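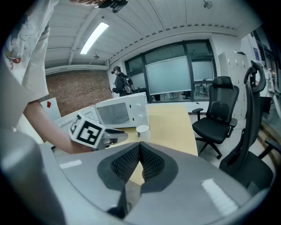 Microwave table, from one of the hand-held grippers

Ticket: Gripper order and pad spares, Trondthorpe room
Status: OPEN, waiting on quote
Queue: equipment / purchasing

Need a decision on pads before the December order closes. Short version: Gudton quoted two more hand-held grippers plus a box of finger pads, total 2,651. We have 1,000 left in this line. So no, can't have all of it.

What we run now is cup in / cup out of the microwave, two grippers per person. Pads are the part that wears. Grippers themselves fine, housings fine, no complaints there.

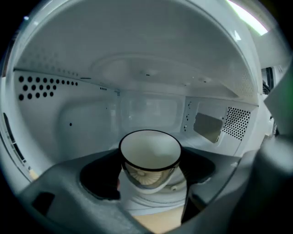 Pads only, Gudton wants 143 a set. Mostusex has a set listed cheaper but no lead time on the page, and I can't tell if the bolt pattern matches. Emailed them at 9:40, nothing back yet.

Options as I see it:
1. Pads only from Gudton, four sets, skip the new grippers. 572, fits.
2. One gripper at almost 700, two sets of pads. Just fits if shipping is free. Shipping is never free.
3. Wait for the new budget. Means sharing spares with the other table, which people already hate.

Leaning 1. Does anyone object to putting off the grippers untill spring?

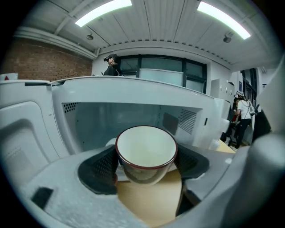 Escobar replied that option 1 is fine for pads but the ticket leaves out marker cubes, and if a cube cracks the whole gripper sits on a shelf anyway. Wants two spare cubes on the same order, and wants it in writing that Gudton will take back unopened pad sets.

OK fair. Added cubes as a line item, price TBC. Asked Gudton about returns.

Update, 2:15 pm: Gudton says returns yes, unopened, we pay postage. Cubes are not a stock part, they will quote separatly. Mostusex still silent, dropping them.

Update, 4:30 pm: also need to budget cable. Got told the current ones are too short for anybody tall. Not on this ticket, please open another one, I will lose track otherwise.
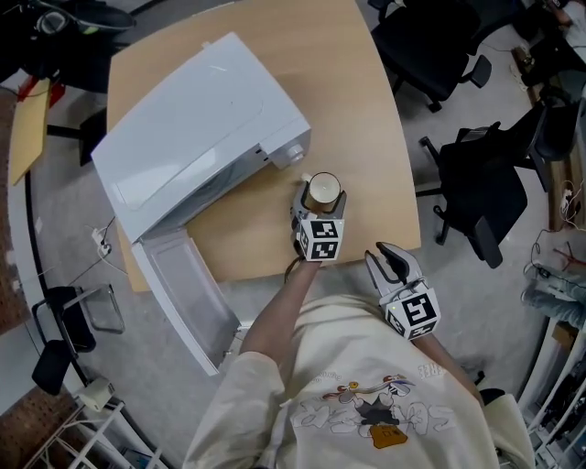

Both grippers at the table, oven door down

Still to do:
- cube quote from Gudton
- sign-off on option 1, pads x4
- shipping address, last order went to the old Trondthorpe dock
- move gripper request to spring list

Leaving open till the cube price is in. If it goes over what's left I'll cut to three sets of pads.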